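Speaker notes: What We Mean When We Say "Good Memory"

Opening (3 min)

Ask the room: who here has a bad memory? Lots of hands, always. Then ask who can sing a jingle from childhood. Same hands! Let them laugh, and start from there.

Remembering is a bunch of different skills that happen to share one word. Somebody can blank on names at a party and still find the way back to a campsite they visited as a kid. I love this stuff and could go all night, so watch the clock.

Slide 2: the word list

Read the 20 words at an even pace, no drama. Have people write down what they got. Most will have the first few and the last few, and a mushy middle. Point out that the list had no meaning for anyone, and then read the second version, the one told as a story about a trip to Dradska. Scores usually jump. (Give them time to compare with a neighbor, they really want to.)

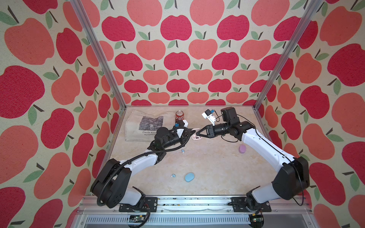

Slide 3: remembering to do things

My favorite part! Picking up milk, calling back, taking the pills at 8. School hardly ever tests this and daily life tests it constantly. Tell the Lidura story: 41 flash cards learned on the train, and then I rode right past my stop.

Ask: which would you rather be good at? Don't answer for them. Wait, even if it gets quiet.

Slide 4: who gets called forgetful

Slow down here. Tired people, anxious people, people working in their second language. Go back to the hands from the opening and ask if anyone would still raise theirs.

Questions. Handouts are by the door, reading list on the back.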